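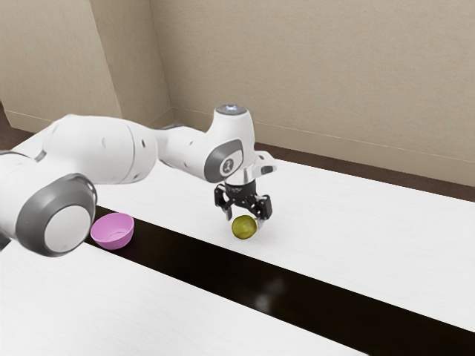

Do I still have a job once the arm is running?
Most people at Allholm kept theirs, with less lifting and more waiting for a light to change.

Section 4. Handing your station over to the Mokel arm

Read this section before your first shared shift. It is written for packers. Engineers have their own manual, and it is longer.

1. Sign in at the panel with your badge. If the panel greets you as Manouchehr Ghasemi, he forgot to sign out again. Sign him out.

2. Clear your coffee, phone and gloves off the table. The arm will treat anything left there as work.

3. Select job 396 for fruit into bowls. Job 445 is the cleaning cycle and moves much faster.

4. Press START and step back behind the floor line.

5. Watch the first five picks. After that you may look at something else, such as the reject bin, now yours.

CAUTION: Do not help. Reaching in to nudge a fruit stops the arm, and the restart takes longer than the pick would have.

Note: The arm does not take lunch. You do. Press PAUSE before you leave, even if the supervisor says it can manage.

6. If the panel shows fault 812, the fingers closed on nothing. Press RETRY once. If the fault comes back, call maintenance and pack by hand, as you did until April.

7. At the end of the shift, write down the pick count and any faults in the station log. The "operator comments" box is read by maintenance. Please keep it to comments about the arm.

For changes to bowl size or position, see Section 5.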